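Kastar Automation Safety
Workstation Inspection Checklist, Desk-Mounted and Desk-Side Arms
Site: Pumville
Date: 2021-01-31

1. Emergency stop within reach of the operator. PASS
2. Speed limit set for shared space. PASS
Comment: Limit confirmed at the controller. Label on the cabinet is worn and should be replaced by November.
3. Open liquids kept away from power adapters and strips. FAIL
Comment: Open drink containers must be capped or removed before the arm is enabled.

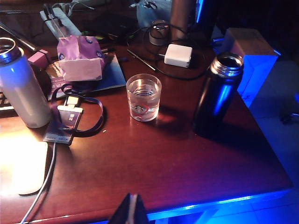 4. Cables and straps clear of the gripper path. FAIL
Comment: Loose charging cords and lanyards are to be secured or stored. A strap caught in the fingers can pull other items off the desk.
5. Floor boundary marked at 900 mm from the base. PASS
6. Operator training records current. PASS
Comment: Records for the Barnatell unit are filed under the old room number.

Items 3 and 4 must be corrected within 7 days. Work with the arm may resume after reinspection.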